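Green and Amber: Two Plates and the Play Vegetables

Posted 25 January 2022

The Namboodiri plates came to the play kitchen shelf in July, after a summer of chipped saucers. There were two of them in the box, one green and one amber, both with a wavy rim and fine ridges running out from the middle. They were sold for serving sweets. We put them with the toy food the same week and they have stayed there.

Most of the pages on this site are about the bigger pieces, the shop counter and the dress-up rail. A few readers asked for something on the small stuff, so this page has the plates, the carrot, the radish and the checked tablecloth.
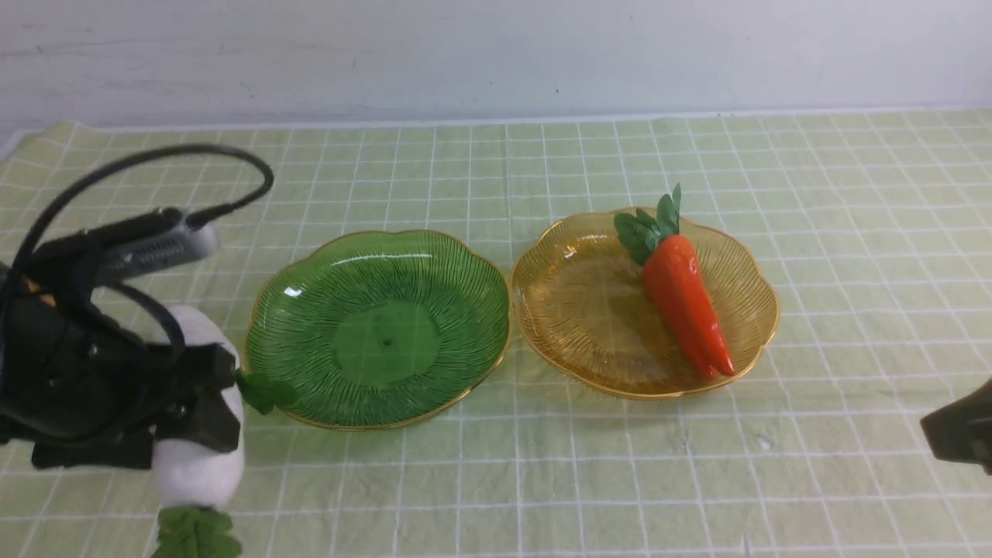
The plates get used for sorting more than for pretend meals. One color for roots and one for everything else was the first version. That fell apart over the radish, which ended up on whichever plate was closer. Now each plate gets one vegetable and the rest wait in the basket until somebody asks for them. It makes for a quieter table.

The carrot came in the Anetus market set, 8 pieces in a net bag. The paint has held up well. The leaves are another matter — they catch on sleeves, and they have been pushed back into place a good many times. If you buy the set secondhand, check the tops before anything else. A loose top can be fixed with craft glue, but give it a full night before it goes back on the shelf.

The radish was a separate purchase from the Jirkbridge toy sale. It doesn't match the carrot in feel or finish. The carrot is hard and shiny and the radish is not, and that has turned out useful for talking about smooth and rough. It also marks easily, so it is kept away from the crayon drawer.
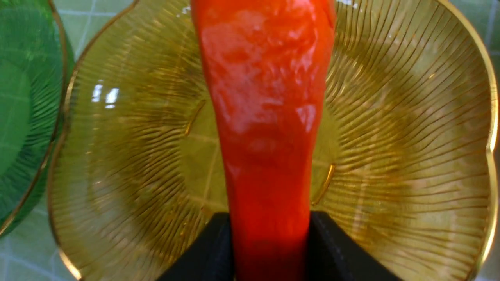 Cleaning is simple enough. The carrot gets a damp cloth with a little dish soap and then a dry one. The radish is only brushed. We tried wiping it once and it took two days to dry out on the radiator shelf. The plates are washed by hand in warm water. The gold edging is the part to be careful with, and a scouring pad would take it off.

For storage, the plates go one inside the other with a folded napkin between them. Without the napkin they stick together slightly in warm weather and come apart with a jerk. The vegetables go back in the net bag, leaves up.

Setting the carrot on its end is a popular job. It needs a slope to lean on and a bit of patience, and the ridges help stop the tip from sliding. The plates are shallow, so anything tall has to be set down gently.
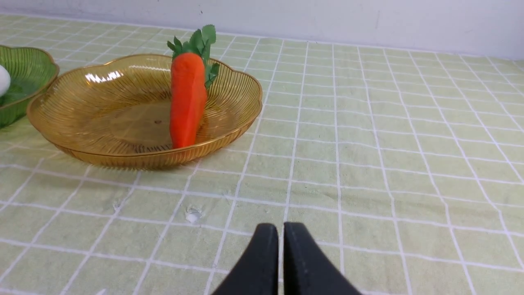
Carrot standing in the amber dish, with the green one next to it.

The tablecloth is the pale green one from Stonden Fabrics, cut from the end of a roll. It has a thin white grid all over. We bought it because it was cheap and later found the squares handy for laying things out in rows. A plate can be moved "two squares over" and everyone knows what is meant. It wrinkles no matter how it is folded, and ironing lasts until the first person leans on it.

The wall behind the table is due for paint. It has been due since before the plates arrived. Washable eggshell is the plan this time, in the same white, as the tin is already in the closet.

A few notes for anyone putting together a similar set. Two plates are enough. With more, the small ones spend their time stacking. Pick colors that are easy to tell apart in poor light, which green and amber are, at least on our table. Buy the vegetables one or two at a time and see which ones get picked up. Ours came down to the carrot and the radish within a month, and the corn has not left the bag since.

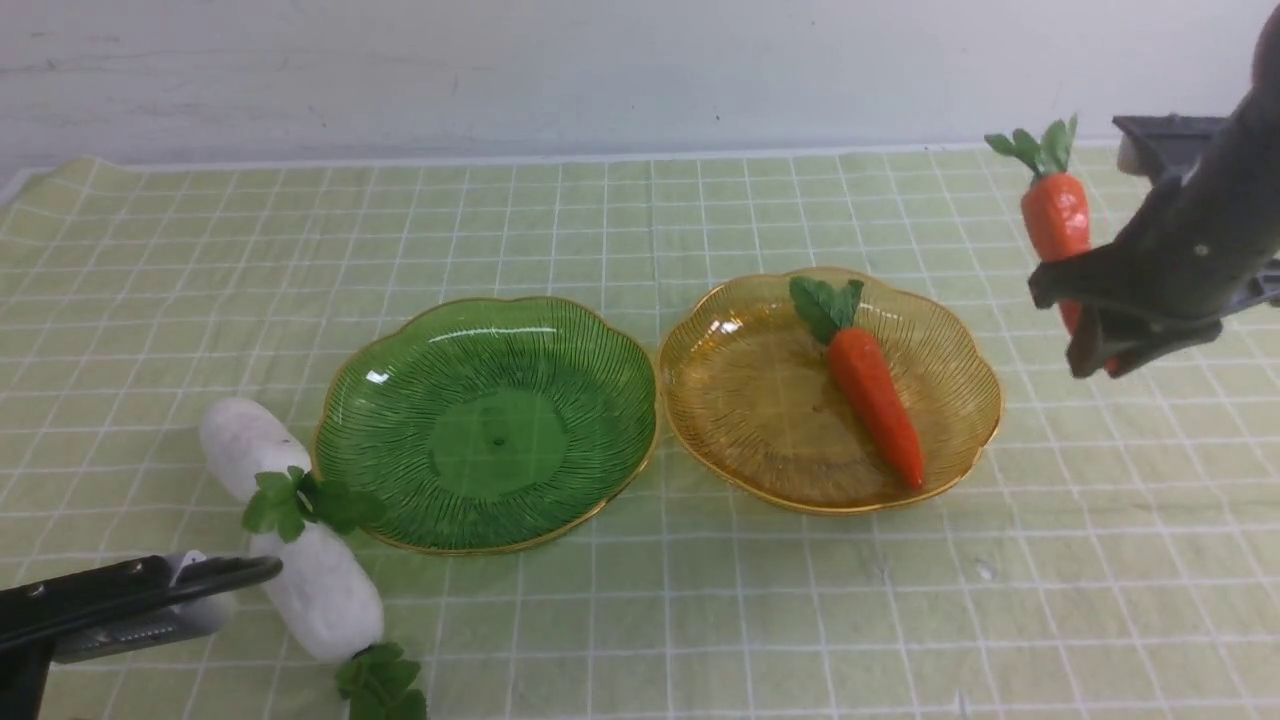 Stonden still sells that check, but the new rolls are narrower than the old ones, so measure your table first. I had to sew two strips together for mine and the grid doesn't line up at the seam. Also, for the loose carrot leaves, fabric glue worked better for me than craft glue. It stays a little flexible and the tops don't pop out when they get bent. — Reader comment

Thanks for the tip on the glue. The page on the shop counter will be updated next, with the new shelf measurements.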